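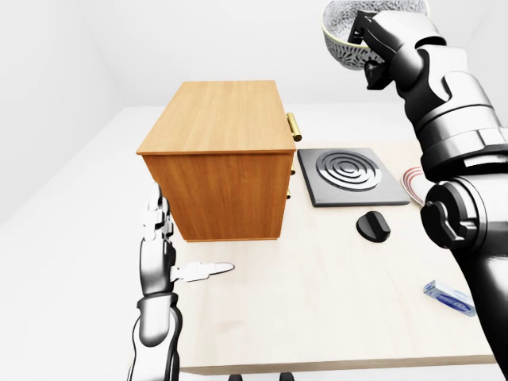
How to File a Float Plan Before Leaving the Harbor

Small Craft Office, Port of Trillonico
Last revised 11/28/18

A float plan is a written record of where a vessel is going, who is on board, and when it is expected back. Operators of fishing boats and pleasure craft under 2 tons are required to leave one with the harbor desk before any trip beyond the Sondetti breakwater. Larger vessels file with the port captain and should not use this procedure.

Before you begin

Obtain Form 186 from the harbor desk or from the box outside the fuel dock. You will need the registration number of the vessel, the names and home telephone numbers of all persons on board, and the radio call sign, if the vessel has one.

Completing the form

Step 1. Enter the vessel details in Section A. Give the color of the hull and of any canopy as they are now. If the boat has been repainted since it was registered, write "repainted" beside the entry.

Step 2. List every person on board in Section B, including children. Name one contact ashore who is not making the trip and who can be reached at night.

Step 3. Describe the route in Section C. Use the names printed on harbor chart 3021. Local names for fishing grounds may be added in parentheses but are not sufficient alone.
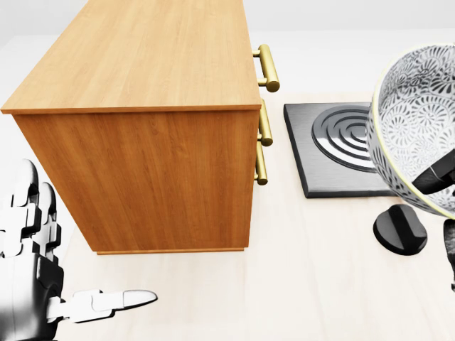
Where the trip includes a stop at Fu Island, give the expected time of arrival and departure there as well as the final return time. Vessels staying overnight must state the anchorage.

Step 4. Record safety equipment in Section D. Count only life jackets that fit the persons listed. Flares past their printed date are not to be entered.

Step 5. Sign the form and hand both copies to the desk clerk. The clerk will stamp them and return one. Leave the stamped copy with your contact ashore.

If your plans change

Call the harbor desk by radio or dial extension 2119 before the return time you have given. State the form's stamp number, your position, and the new return time. Inform your contact ashore separately; the desk does not make this call for you.
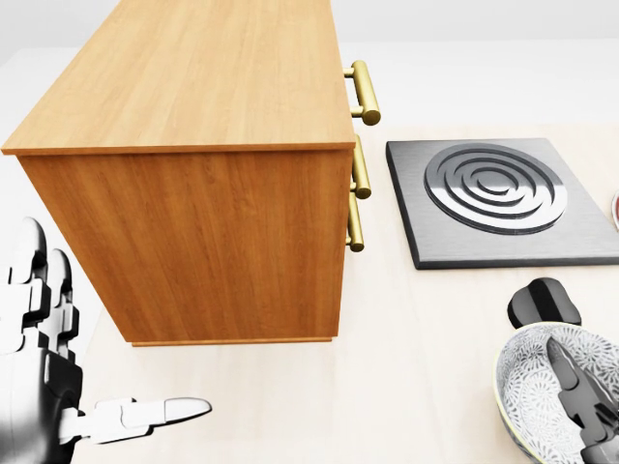

Closing the plan

Report to the desk as soon as the vessel is moored. After hours, place your closing slip in the box beside the Trotosis Pier gate. A plan that remains open one hour past its return time is passed to the duty officer, who will telephone the contact ashore and may request a search.

Operators who repeatedly fail to close a plan may have their berth permit reviewed at the April renewal.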